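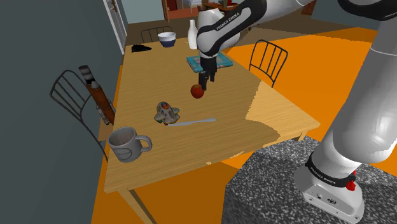 *Page last changed: May, 9:15 a.m.*

# Visit to the Kaltard cold store and packing line

The Kaltard site handles apples for growers in the surrounding valley, from bin receipt through long-term storage to retail packing. Our group joined the spring open day, which is held late in the storage season when most of the rooms have been emptied and visitors can walk into one. Venkatesh Bangera, the storage manager, led the tour. Bożena Mazurek covered the laboratory and Aurelio Jaramillo the packing hall.

## Receiving

Fruit arrives in plastic bins on flatbed trailers. Each bin gets a label with grower, block, variety and pick date, and a sample is pulled before the bin leaves the apron. The sample goes to the lab; the bin goes to a holding bay at 38 °F.

Bangera spent some time on the bins. The site used wooden ones until a few seasons ago. Wood takes up water from the room air, and in a sealed room the bins compete with the humidifiers. Weight loss in the fruit dropped after the change, although he would not put the whole difference down to the bins, as the evaporator coils were replaced in the same summer.

## Storage rooms

There are 15 controlled-atmosphere rooms, each with a nominal capacity of 1392 bins. Room 4 was open for the visit. The walls are insulated panel with sealed joints, and the door is a single sliding leaf with an inflatable gasket. A small hatch at chest height lets staff take samples without breaking the room.

Typical set points for the main variety are:

- Oxygen: 1.5 percent
- Carbon dioxide: below 1 percent
- Temperature: 33 °F
- Relative humidity: 93 percent

Oxygen is pulled down with nitrogen from a membrane generator. Carbon dioxide is removed by a carbon scrubber that serves the rooms in rotation. The controller is a Nutedier unit, installed before Bangera joined, and it logs every room at fixed intervals. We were shown the trace for Room 9 over one winter. Oxygen was flat apart from two short excursions, both traced to a door gasket losing pressure.

Every room is pressure tested before loading. The test is simple: raise the room slightly above outside pressure, shut off the fan and time the decay. A room that fails is searched with soap solution along the panel joints. Most leaks are found around pipe penetrations – the panels themselves seldom fail.

Nobody enters a sealed room. Room 4 had been vented and checked with a portable oxygen meter before we were let in, and the reading was written on a board by the door.

## Laboratory

The lab is a single room off the receiving bay. Mazurek demonstrated three tests on fruit from one bin: firmness with a bench penetrometer, soluble solids with a digital refractometer, and starch by iodine staining. The starch test is used only at harvest, to decide which lots are suitable for long storage. Cut halves are dipped, left for a minute and compared with a printed chart. Dark flesh means starch is still present.

Firmness is the number the packers care about. Two readings are taken per fruit, on opposite sides, with a disc of skin removed first. Mazurek noted that operator speed on a hand-held gauge can shift the result by a pound or more, and the bench model was bought for this reason.

Deepika Chacko asked about scald. The lab keeps a shelf of fruit from each room at room temperature for a week after sampling, and browning of the skin is scored at the end. A poor score moves that room forward in the packing schedule.

## Packing hall

Bins are submerged in a water flume and the fruit floats out. It is then brushed, dried, and graded for size and color. The grader, supplied by Zakico, has 61 exits. Fruit travels between them in water channels to limit bruising, and Jaramillo said the drop heights at transfer points are measured again each season.

The shift board gave 1105 cartons packed by midmorning. The line stopped once while we were on the walkway, for a label roll change.

## Practical notes

Parking is behind the Bae weighbridge, and the turn is easy to miss coming from the south. Closed shoes are required, and a warm jacket is advisable even in May. Hairnets are issued at the packing hall door. The full route takes two hours with the lab included. Questions about the pressure test procedure can be sent to Nithin Iyer, who has a copy of the site's form.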